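Tiempo de lectura: 2 min

¡Qué día, de verdad, qué día! Me levanté antes de que sonara el despertador porque llevaba una semana soñando con las judías, y cuando bajé al huerto ahí estaban, trepadas ya hasta la punta de las cañas y con las primeras flores blancas. Me quedé un buen rato mirándolas en pijama, con el café enfriándose encima del muro. Hermine, que pasaba con el perro, me gritó desde el camino que me iba a resfriar (¡en junio!).

Después vino Cleiton a ayudarme con el riego. El goteo de la parte de arriba perdía agua por una junta y la tierra del fondo, donde tengo los calabacines, estaba como una piedra. Cambiamos 2 tramos de manguera y él se empeñó en probarlo todo otra vez desde el principio, grifo incluido. Los tomates ya van por 92 centímetros, los medí con la cinta de coser. Son los de la semilla que me mandó Rosimeire el invierno pasado, unos rosados, feos y enormes que, según ella, saben a tomate de abuela. ¡Me muero por probarlos! 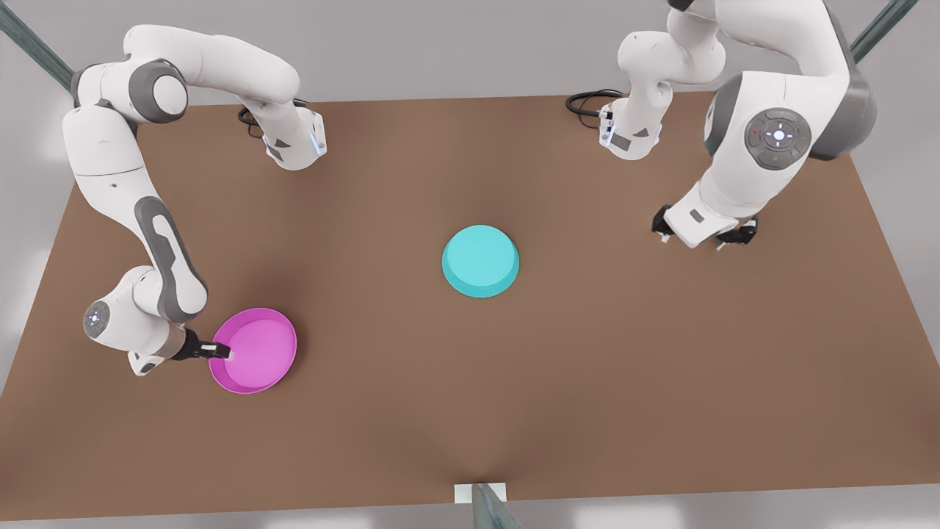 Gramasthorpe, 28 de junio de 2024

Sigo por la noche, ya duchada y con las uñas todavía negras. Para cenar hice una ensalada con la primera lechuga, rabanitos, menta y un chorro de limón, y me la comí entera yo sola, a cucharadas, escuchando a los vencejos. Qué gusto da cenar algo que has plantado tú.

Tetsuya me escribió para contarme que su albahaca se ha espigado y que le corte esquejes de la mía. Le llevaré también un poco de perejil, que tengo una selva. Y Jailson quiere semillas de las judías para septiembre, así que dejaré sin recoger las vainas de la última caña, la que está pegada a la valla.

Mañana toca atar los pepinos, quitar los chupones y buscar de una vez la azada pequeña, que tiene que estar en el cobertizo. Hay luna casi entera y huele a tierra mojada. Dejo la ventana abierta.

Entradas recientes
Los rabanitos que se adelantaron
Una tarde cosiendo sacos para las patatas
El compost de Hermine
Mermelada de ruibarbo, segundo intento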